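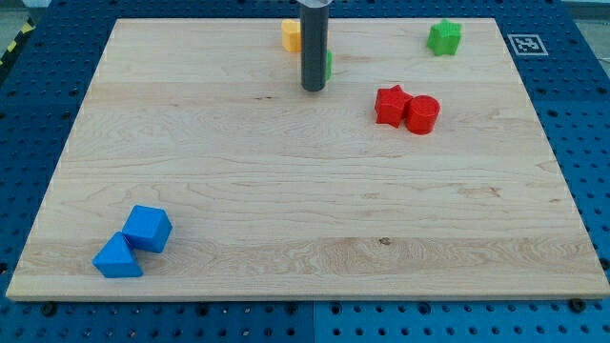
Yimyam, the neighborhood social app, has moved its privacy settings again, the second time since May. The switch that hides your phone number used to live under Profile. It now lives under Preferences, then People, then a gray line of text reading "More," which most users took for decoration. The new settings page is meant to look clean, and it does, in the way a maple board is clean: pale, flat, a little wavy grain, one small dark knot toward the bottom. The knot, on Yimyam's page, is the link to delete your account.

Nyokabi Mushi runs the Skistcombe swap group and spent Monday evening answering members who found their numbers on view. "I had 75 messages by 9 p.m.," she said. "Two of them were from people trying to sell me a couch."

Yimyam product manager Arturo Marras said the change came out of user testing and that no one's choices were altered. Accounts that had never touched the phone setting were given what he called "the friendly default." The friendly default is everyone.

To go back to the unfriendly one, open Preferences, tap People, tap More, and set Phone Number to Only Me. The app will ask if you are sure. It asks again on the next screen, with a sad cartoon owl.

Swap groups with more than 50 members also get a separate switch, which only the group's owner can see. Mushi has turned hers off. She is still getting messages about the couch.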